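The Black Oval Tray

I should start with the tray, because I bought it for a wallet I didn't own yet. It was at the Putness flea market in April, under a stack of soup bowls, and the woman wanted four dollars for it. I gave her three and a button (long story, she collected them) and carried it home on the bus in my lap like a birthday cake.

It's only a tray! Black, oval, a bit of a lip around it so things don't wander off. But I had this idea that I was turning into the kind of person who comes in the door, sets down her things and always knows where they are.
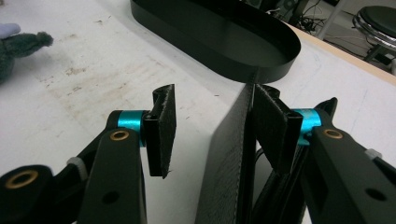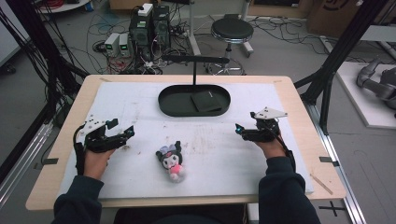
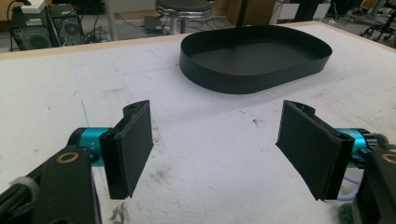 So the wallet. My aunt left me her old one, which had been to Ospina and back in the days when you took the ferry and slept on deck, and I'd been keeping it in a sock. It didn't look like much, and whenever I opened it I got a whiff of peppermint and pencil shavings, and I'd have to go stand by the window for a minute. I wanted a proper spot for it. The funny thing is that a flat black thing in a black tray just about disappears, so most mornings I'd look straight at it and then go check my coat. The little Kuromi never had that problem, lying there on the white board with her pink belly up, as easy to find as a lamp. She came out of a claw machine on the pier in Mesomau, and it took me 50 tries and a whole evening, and I'd do it again tomorrow.

Anyway, one Saturday I came home and the wallet wasn't in the tray.

I did what you do. I patted the tray all over as if it might be hiding under the bottom. I looked in the coat, in the other coat, in the sock. I took the cushions off the couch and found a fork, a very old raisin and a ticket stub for the Plornen, the movie theater that got turned into a tire shop when I was in high school. I hadn't lived in this apartment when I was in high school. I hadn't owned the couch, either. I put the stub on the table and looked at it for a while.

Then I remembered that the wallet had a pocket behind the pocket. My aunt used to show me when I was small. She'd slide two fingers in and pull out whatever she needed: stamps, a needle already threaded, once a whole stick of gum that was still soft. I asked her where it all came from and she said, "Oh, it goes out and gets things." I thought that was a perfectly good answer at the time, and I guess I never got around to replacing it with another one.

I put the cushions back. I left the tray where it was, nice and clear, with Kuromi near it to keep an eye on things, and I made myself some eggs and went to bed early with the radio on. I wasn't even upset, which surprised me. I lay there thinking about the ferry, and about how she always said she'd take me and then her knees got bad.

In the morning it was back. Right half of the tray, flat as you please. I picked it up and it was cold, the way your hands are when you've been outside without gloves, and it smelled like salt. I slid two fingers into the pocket behind the pocket, and at first there was nothing, and then there was paper.

It was a ferry ticket. One way, deck passage, Ospina, with the date stamped so faintly I had to hold it under the bathroom light to read it, and even then I could only get the hour. Six-fifteen, evening boat.

I've packed the blue bag and I've watered the plants. I can't decide about Kuromi. She'd like the sea, I think, but somebody ought to stay with the tray.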